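4. What people keep in the kitchen, and why they say they keep it

I'll own up straight away that this part of the study was meant to be a footnote. Tsz-kin Cheung and I set out to ask households in Tanport how often they put their bins out, and then people kept wandering off the question and telling us about cups. So many cups! We had 168 households on the list by November, and I'd guess I heard a cup story in most of the kitchens I sat in (my notes from that month are a mess, sorry to Hok-lam Tai, who had to type them up).

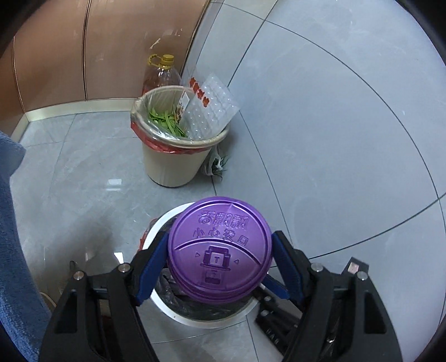

Figure 3. Plastic cup lid, purple, held above a round opening.

The odd thing was how few of them called it saving. Saving was what their parents did. They'd say "it's still good" or "that's a decent one", and when I asked what made it decent I'd get a long answer about how it felt in the hand, or which cupboard it fitted in. Conceição Cordeiro found much the same in her Norero interviews, though her people were older and a good deal stricter about throwing things away. One man told me he had 2 drawers he was no longer allowed to open in front of guests.

Wrappers and bags are another matter. I had expected them to be plain rubbish in everybody's book, and I was wrong about that, at least for the bigger clear ones. Some get folded, some get stuffed inside another bag, and a few households had a proper row while I was sitting there over which kind goes where.

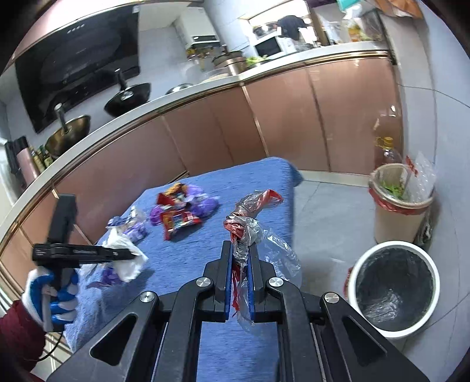 Figure 4. Crumpled clear and red plastic bag, with wrappers on a blue cloth.

We coded 373 separate remarks in the end, and roughly 80 of them mention a relative by name. I didn't see that coming at all. Pin-yu Liu thinks it's down to how we worded the third question, and she may well be right, so we've run the coding again without it in section 5.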